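Home Collections Search the Catalog Visit FAQ Contact

Frequently Asked Questions: The Bogale Family Papers

What does the collection contain?

The Bogale Family Papers hold letters, account books, printed ephemera and a small group of household textiles. There are 278 folders in 10 record boxes, plus oversize material stored flat. The letters make up most of the bulk. The account books cover the family's dry goods store in Brullgate and have gaps, the longest of which falls after the store moved across the street.

How is it arranged?

In four series: Correspondence, Business Records, Printed Matter, and Textiles. Correspondence is filed by writer and then by date. Undated letters sit at the back of each writer's run. Yichen Zheng did the original processing and kept the family's own bundles together where they could be identified. Bundle numbers appear in pencil on the upper right corner of each folder.

Is there a finding aid?

Yes. It lists every folder by title. Item-level description exists only for Series 1, folders 1 to 155. Later folders have a title and a date span. The reading room keeps a printed copy with handwritten corrections that have not all reached the online version — if the two disagree, follow the printed one.

Has any of it been scanned?

The account books have been scanned in full. Letters are scanned on request, as staff time allows. Textiles have reference photographs only, and these are not suitable for publication.

Why do some letters carry two numbers?

The first is the number given by the Kura Historical Society, which held the papers before they came to us. The second is ours. Cite the second. The concordance is in Box 1, Folder 2.

Do I need an appointment?

Yes, for all original material. Write to Siwan Rosser in Reader Services and list the boxes you want. Boxes are kept off site and are brought in on Tuesday. Requests received after the delivery has left wait for the next one. Up to three boxes may be held for a reader at a time, and only one folder may be open on the desk.

May I take my own photographs?

Yes, without flash, for private study. Include the folder slip in every shot. Tripods need prior approval from the desk.

How do I cite the papers?

Give the item, the folder title, the box and folder numbers, then "Bogale Family Papers" and the name of the library. Do not cite by scan number. Scan numbers change when files are replaced.

Who holds the copyright?

Rights in the unpublished letters remain with the writers' heirs. The library can grant access but cannot grant permission to publish. Kavinda Liyanage keeps the list of known contacts for the estates.
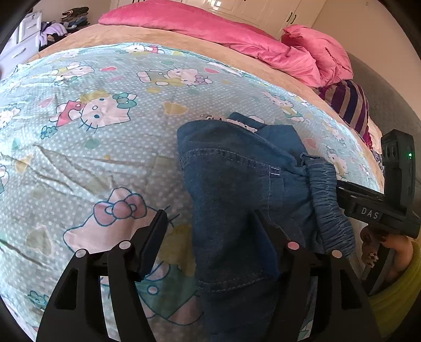 How are the textiles in Series 4 described?

Each piece in Series 4 has its own catalog record, written to a fixed order: type of object, fabric, color, construction, trim, then condition. Terms come from the Iritz word list, a local list drawn up by Baoshan Xie. Construction and trim are separate fields, which matters to anyone searching by technique. On dark blue denim jeans with light seam stitching and a shirred, elasticated waistband, the stitching and shirring would both go under construction, while a strip of white lace would go under trim. Printed cloth gets one further field for the repeat, which names the motifs in order of size.

Can I handle the textiles?

Only with staff present. Pieces are shown on a padded board and are turned by staff. Gloves are supplied. Measurements are already in the catalog record, and further ones can be taken on request.

Is the collection still growing?

In small amounts. An addition of printed matter arrived in September and is not yet open. It will be numbered from 1000 upward so that the existing folder numbers stay as they are.

I found an error in a record. Whom should I tell?

Send the folder number and the correction to Qiuyue Tan in Cataloging. Attach a source if the correction concerns a date or a person's name. Changes show in the online catalog after the next monthly load.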